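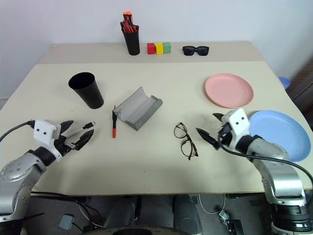 Figure 4. Both arms over the table, pen or marker in the left gripper. Eyeglasses, cup, gray holder and plates within the work area.

Section 5. Your First Chore: Tidying a Table

By now you've bolted down the bases, run the homing routine in Section 3, and probably waved the arms around a bit more than you needed to (everybody does, and we'd never tell you not to!). This section takes you through the first real job, clearing a table, and it's also the place where we'd like to have a friendly talk about what you can expect from a Clemeck two-arm station at home or on a small shop floor.

Can it do your chores? Some of them, some of the time, and slowly. Picking up a pen and putting it where pens go is well within reach. Clearing a whole dinner table after a holiday meal is a good deal further off, and we would much prefer that you hear that from us now than find it out with your grandmother's gravy boat. A patient person with one free hand will beat both arms at nearly everything in this section. What the station can do is repeat a small job that you've shown it carefully, and there's real pleasure in watching that happen the first time.

5.1 Before you start

1. Clear away anything you'd be upset to see dropped. Glassware, phones and full drinks should go to another room.

2. Set out a handful of light, everyday things. Pens, a plastic plate and small blocks all make good beginners' objects. Spread them apart so that a gripper can come down between them.

3. Check the cables to both grippers. Each one needs enough slack to let the wrist turn all the way, but it shouldn't drag over the objects on the table.

4. Open the Vergara panel on your computer and set the speed to 8. The scale runs up to 100, and yes, it will feel painfully slow. Please leave it there for your first week anyway.

5. Put the stop button where you can reach it without leaning over the table.

CAUTION: Keep hands, hair and sleeves out of the work area whenever the arms are powered, even when they seem to be resting. An arm that's waiting for its next instruction looks exactly like an arm that's switched off.

5.2 Choosing what to pick up

Start with a pen or marker. It's light, it doesn't mind being dropped, and if you miss, you can simply try again. Keep the cap on, or you'll be scrubbing ink off the table (our own test bench in Pernedton has a lovely collection of stripes).

Eyeglasses deserve a word of their own, as people ask us about them more than anything else. They look easy, and they're one of the hardest small things in the house. The rims are thin, the lenses scratch, and the folded arms like to spring open when squeezed. Practice with an old pair you no longer wear.

Plates are harder than pens too. A plate lying flat gives the fingers very little to hold, so you have to come in low at the rim, and many people find it simpler to leave plates until they've had a couple of weeks with the smaller things.

5.3 Lining up the gripper

1. Select the wrist view in the Vergara panel.

2. Open the fingers wider than the object you want to hold.

3. Turn the wrist until the object runs in the same direction as the fingers, with clear table showing on both sides of it. 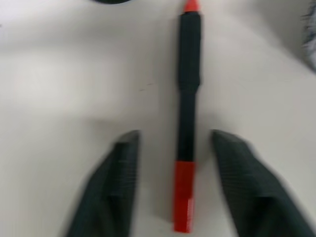
Figure 5. Wrist view. Marker between the open fingers, red cap toward the bottom.

4. Lower the gripper a little at a time. Some blur in the wrist view is normal while the arm is traveling. Pause and let the picture settle before you judge your distance.

5. Close the fingers gently, stopping as soon as the object is held.

6. Lift straight up, wait a moment, and then carry it to the holder.

NOTE: If the object slips out, go back to step 2 and try gripping it closer to its middle. If it slips repeatedly, wipe the finger pads with a dry cloth.

NOTE: Owners of the older Randetti fingers should use grip setting 2 for pens. Lorena Zapata on our support desk keeps a list of settings for other objects and is always glad to add yours to it.

5.4 Handing the job over

Once you can guide the arm through a pickup comfortably, save the routine and play it back with the same object in the same spot. Then shift the object slightly and play it again. Expect some misses, and stay beside the stop button throughout.

Manual revision: October 2022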